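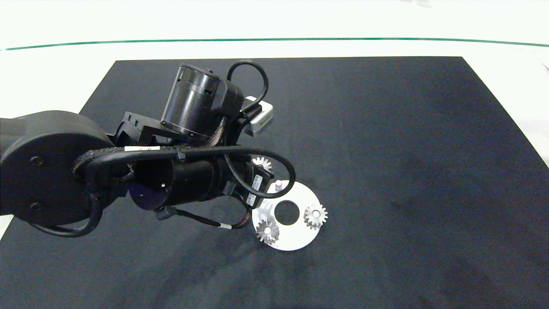
Progress report to the Ellell Fund
Willow repair and reuse scheme, second period
4 April spending and activity, prepared by Kuldeep Bhatia

Summary

The scheme is running, the money is mostly where we said it would be, and I am less sure than I was in July that it does what the application claimed. The fund asked for a plain account, so the doubts are in with the rest.

Items taken in

We booked in 1211 household items over the period, against 864 in the one before. On paper that is a good rise. I would treat it with care. We began taking items at the Garg Street library halfway through, and a second drop-off point would push the number up whether or not people had changed their habits. The old drop-off point on its own was nearly flat.

Kettles, toasters and lamps still make up most of what comes in. Clothing has fallen away, and the sewing evenings were half full at best. We have stopped advertising them separately.

What happens afterwards

The application said that items mended by the scheme would be "kept in use for years". We have no way of showing this. We sent a short postal survey to 500 households and the replies were friendly, but people who write back are the people who were pleased. Several ticked that the item was still working and then described a different item. I have left the survey results out of the figures table and would ask that they not be quoted in the annual review.

A better test would be to ring a small number of people picked at random after six months. That costs staff time, and we have not budgeted for it.

Stock software

The Torkier booking system went in late and does most of what the old spreadsheet did. It prints labels, which the spreadsheet could not. It also loses the notes field if two people have the same record open, and the supplier's answer so far has been to suggest that two people should not do that. The yearly licence is due again before the next report. I do not recommend renewing on the present terms.

Training

We trained 12 people in basic electrical safety testing. All passed. Whether they stay is another matter – three have already cut their hours, and the course is the dearest line in the budget per head.

Spending

Rent and insurance were as forecast. Parts came in under, mainly on fuses and flex. Van hire went over, and will go over again while we collect from two places. I propose moving the parts underspend across to cover it, if the fund agrees.

Next period

Keep both drop-off points open, count them separately, and drop the phrase about years of use from our leaflets until we can back it up.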